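Leave the TV Off at Dinner

4 Jun 2025

My family stopped eating in front of the television in May. I had been against the idea. Dinner was the one hour when we all wanted the same thing, and what we wanted was a show.

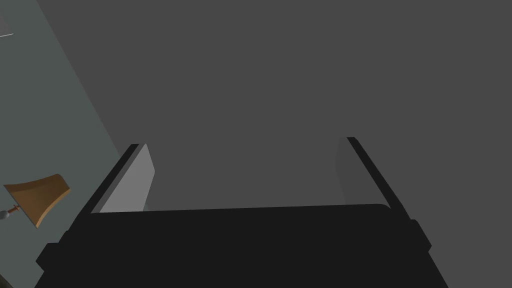 I still don't think television is bad for people. I grew up with it and I watch plenty of it now. My complaint is about the set that stays on because it was already on. At our place on Nerncombe Road it ran through the meal, the dishes and most phone calls. We talked over it and asked each other to repeat things.

The rule we settled on is small. The screen goes dark for 30 minutes while we eat, and after that anyone can turn it back on. Some nights we sit for 90 minutes and forget. Other nights we are done in ten and the remote is in somebody's hand before the plates are cleared. Both are fine with me.
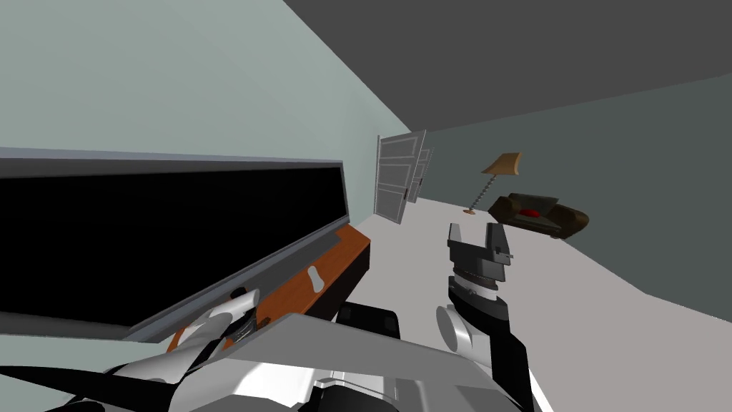 A living room with the television screen dark.

People who sell quiet as a product make this harder than it needs to be. You don't need an app or a locking box for the remote. You need an off button and two adults who agree to use it. If they can't agree -- and for the first week we couldn't -- try it on weeknights only.

The kids complained less than I did. They mostly wanted to know if the rule covered phones. It does now.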